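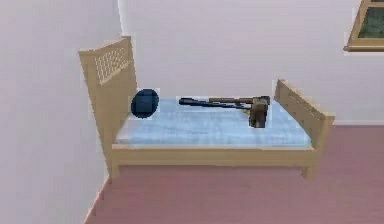
Miroslava Palamarchuk asked again whether the bedroom set is finished or whether we are just saying it is, as the count on the sheet and the count in the folder do not agree. Said she would rather hold training back a week than find out afterwards, like with the kitchens.

Lev Skoryk: sheet says 3,229 examples, folder has fewer. Difference is 204. He thinks these are runs that timed out and got a row in the sheet but never saved an episode. Not checked yet. Miroslava not happy with "thinks". Lev to go through the rows by hand if the script doesn't sort it.

Agreed: no training on bedrooms till the two numbers match.

2. Bedroom scenes, Florkel simulator

Bed scene now loads with the rest of the bedrooms. Objects on the mattress are the dark round one and the rifle. Instructions so far are all of the "move to the other end of the bed" sort, and too many start with the same verb. Want more variety in wording before anyone collects more.

Naming: the round object has been written up three different ways by three people (ball, cap, helmet). At the size we render it you can't settle it by looking. Decision: use the name in the asset list and nothing else, old instructions to be re-written to match. Lev does the find and replace, then someone reads a handful to make sure it hasn't made nonsense.

Long discussion on the rifle label. Some instructions say "gun", some "rifle". Keep both, the system should cope with either. Don't mix the two in one instruction.

Resolution: stays as is for this batch. Pale fringes round objects on the mattress noted again. Miroslava wants a small side set at higher resolution to compare, around 200 examples, same start positions. Agreed, but after the count is fixed.

3. Start views

Every episode should have a first view with the furniture and objects only, saved before the arm comes in. Tehrani batch doesn't have these at all. Can be re-rendered from the saved states, Lev reckons an afternoon. Do it.

Windows: part of the window shows in the upper right in the bed view. Question was wether to move the camera. No, leave it, other rooms will have windows too and we don't want it learning that bedrooms never do.

4. Operators

We have 4 people collecting at present, two on mornings. Complaint that the reset takes too long when an object goes off the bed and under it, you have to reload the whole room. Trudetti were asked for a shorter reset in November, no answer. Miroslava to chase.

Failed attempts: keep them, mark as failed, do not delete. This was said last time as well. At least one operator still deleting. Put a note at the top of the guide.

Also please stop saving when the object is still moving. Wait until it settles, then end the episode.

5. Zelturano

Their format is different again (gripper open/close stored as one number, ours as two). Lev has a converter half done. Not needed for bedrooms, so parked. Back on the list next meeting.

Actions
Lev: sheet against folder, names find and replace, Tehrani start views
Miroslava: Trudetti about reset, note in the guide, wording list for new instructions
Both: pick start positions for the side set

AOB: disk on the collection machine is nearly full. Old kitchen renders can go once they're confimed on the backup, ask Lev first.

Finished 11.40, next one same time, same room.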